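Abro hilo con lo que estamos haciendo en el club de robótica, que me lo preguntáis mucho y siempre contesto con un audio larguísimo 🧵

El proyecto se llama Olletano y lo llevamos entre Octavian Filip y yo. La idea: que dos brazos sepan manejar estuches de auriculares inalámbricos, que son pequeños, blancos, brillantes y resbalan una barbaridad. Vamos, el peor objeto posible para empezar – y lo elegimos nosotros solitos. 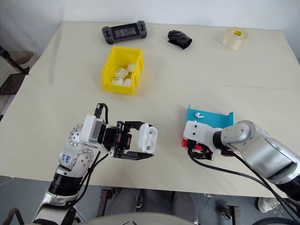 El brazo izquierdo con un estuche en la pinza, y más esperando en la caja amarilla.

Lo que más guerra da es la orientación. Coger un estuche bien puesto lo hace casi cualquiera, pero cuando están amontonados hay que decidir cuál va primero y por dónde lo agarras. Octavian quería ordenarlos antes a mano y le dije que ni hablar, que eso es hacer trampa!!

Otra discusión eterna: cuánto abrir los dedos antes de bajar. Si abres mucho, te llevas por delante al vecino. Si abres poco, empujas el estuche y a perseguirlo por la mesa.

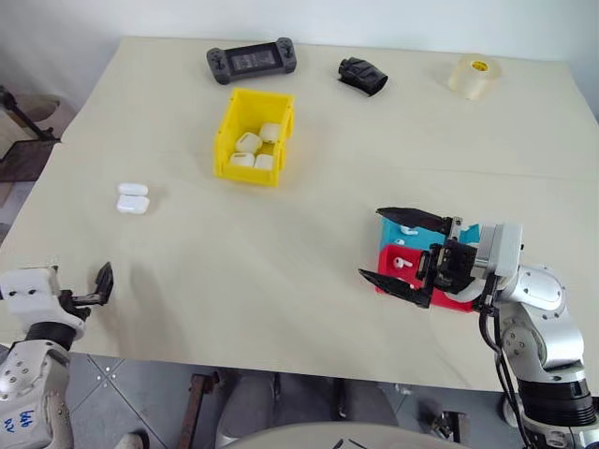
Consuelo Aranda: ¿Y no os saldría mejor bajar la velocidad en el último tramo? A nosotros en Didetti nos arregló la mitad de los fallos.

Pues lo tenemos apuntado, Consuelo! De momento vamos a la misma velocidad todo el rato, lo probamos esta semana y te cuento por aquí.

Llevamos 241 intentos en la hoja y queremos llegar a más antes de la demo de julio. Cada uno con su notita, que luego a las dos semanas no hay quien se acuerde de nada.

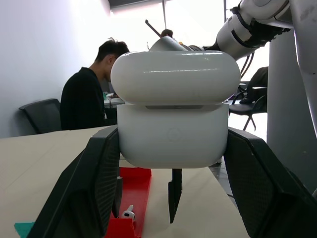 Club de Robótica Carno · Equipo Olletano

Para sujetarlo de pie estamos probando a cerrar despacito, con los dedos a los lados y la tapa libre. Me encanta verlo así de cerca, la verdad.

Si alguien se quiere apuntar, nos falta gente para la parte de visión – no hace falta saber nada, solo tener paciencia. Escribidme por privado y os paso el horario.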